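Help wanted: table setter-upper and surface person at Kastia (part time)

Hi! I'm Zdislava Kolář and I run Kastia, which is a shared worktable space. People rent a seat at one of our big tables for an afternoon or an evening and they sew, draw, fold, glue, repair, sort their stamps, whatever they like. It started in my own dining room and it got out of hand (in a good way, mostly). I need a second pair of hands, and I'm hoping those hands belong to somebody who really, truly likes wood.

So the job is looking after the tables. We have seven of them, all pale wood with a soft finish, the kind of top that makes you want to run your palm over it the second you sit down. People do exactly that, all day long! Which is lovely, but it means the tables need someone who pays attention. Hand cream, pencil dust, tea, the little crumbs that come off an eraser, they all end up on there sooner or later, and I'd like them gone before the next person comes in.

You'd work 14 hours a week, split over four shifts. Two are mornings, before we open, and two are evenings, after the last group has packed up. Mornings are quiet and you can have the radio on. Evenings are a bit more of a scramble, especially when the Culeo quilting group has been in, because they leave late and they leave happy and there are pins everywhere.

A normal shift goes something like this. You clear whatever got left behind into the lost and found drawer. You wipe each top along the grain with a cloth that's barely damp, then again with a dry one, and then you get down low and look across the surface toward the windows. I know that sounds fussy, but you can stand over a table and swear it's spotless, and then you bend your knees and there's a smudge as big as your hand. 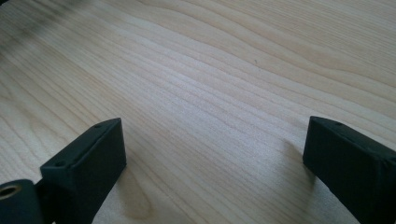 After that you set out the cutting mats and lamps for whoever is booked in, check the chairs for wobble, and write down anything odd in the notebook by the sink. Dents, rings, sticky patches, a leg that's come loose. I read the notebook every day and I answer in it too, so it's turned into a sort of long letter between me and whoever is on shift.

Once a season we do the big refresh, where the tops get a light hand sanding and a new coat of oil. The next one is in June. We close for it, we order way too much food, and I pay it as extra hours on top of your regular ones. You don't need to have done this before! I'll show you on scrap boards first. I learned it from a neighbor and ruined a perfectly good nightstand on the way, so I'm patient about mistakes.

What I'm looking for: someone steady, who can lift one end of a table with me on the other end, and who doesn't mind doing the same thing well over and over. You should be okay with being on your feet. If you've worked in a cafe, a library, a school art room or a frame shop, you'll probably feel at home. If you haven't, but you're the one who notices when a picture hangs crooked, please write to me anyway. Please tell me ahead of time if you're sensitive to oils or fine dust, so we can talk it through.

What I'm not looking for is speed. The last person who helped me out was wonderfully quick and we got on great, but she scrubbed across the grain with the green side of the sponge, and table four still remembers it.

Pay is hourly and I'll send you the rate with my first reply, along with the shift times. You also get a free seat whenever there's one open, plus a shelf of your own in the back closet. Members pay for those shelves and there's a waiting list of 74 people, so I think it's a pretty good perk. We're upstairs from the Sokol bike shop, one flight, no elevator, and the bus stops across the street.

To apply, send me a short note or leave one in the Kastia mailbox by Thu 3 March. I don't need a resume, though you can include one. Tell me when you're free, what kind of work you've done, and about one piece of furniture you've looked after (or wrecked, I'd enjoy that too). I'll write back to everybody, and then I'll ask a few people to come in for a paid trial morning. Wear clothes you don't care about and shoes with a closed toe. Coffee is on me, and there are coasters by the door, please take one!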